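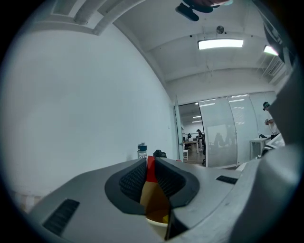 The hand-held gripper with something in its fingers, side room at the open day

Has anyone been to the Prorance open day in Bratlow? Worth taking a teenager?

Posted by Irén Major

Hi all. My daughter is 14 and has gone robot mad since a teacher showed them some clips at school, and I've seen that Prorance are opening up their place in Bratlow again in June. I've never been to anything like it and the web page tells you next to nothing apart from the postcode. Is it mostly for people in the trade? Do they let you have a go at anything, or is it three hours of slides? We'd be coming over from Colton on the bus, so I don't want to drag her there for a leaflet and a biscuit. Also, is there any food nearby? She gets grumpy.

Covadonga Arrieta

Went last year with my two and we had a lovely time, so I'd say go! The photo at the top is mine. You sign in, get a sticker, and then you're pretty much free to wander between the rooms. There is a talk at the start but it was 23 minutes (my son timed it, which tells you how he felt about the talk) and after that it's all people at tables showing you what they do.

The bit mine liked best was the hand-held gripper. You hold the whole thing yourself, and it has two black pads with a sort of fine ribbed surface that close on whatever you're picking up. The idea, as the chap explained it to us, is that you do the job by hand with the tool and the recordings are used later on to teach a proper robot arm. My youngest kept squeezing far too hard and was told very kindly to slow down – it's harder than it looks to let go of something neatly. They let her have as many turns as she liked once the morning rush had gone.

It's an ordinary office inside, white walls and desks, so don't let her expect a car factory. The staff were happy to be asked daft questions, and I asked plenty. Get there before eleven if you can.

Food: the café on Sarmiento Road does a decent toastie. The 481 stops right outside it.

Deming Lü

its ok. parking is terrible. the big arm was switched off when we went

Telmo Echevarría

Agree with Covadonga on most of it, though I thought the talk was the weak part and you could easily skip it. At 14 I think she'd be fine. There were around 2 dozen of us on my visit, a mix of students, parents and a few people from firms, and I didn't feel out of place knowing nothing.

If she's keen on the coding side, ask for Nerea Calvo. She sat down with my nephew and showed him what the recordings look like once they're on the computer, and he came home talking about it for a week. Bring a drink as well, it gets warm in there by the afternoon.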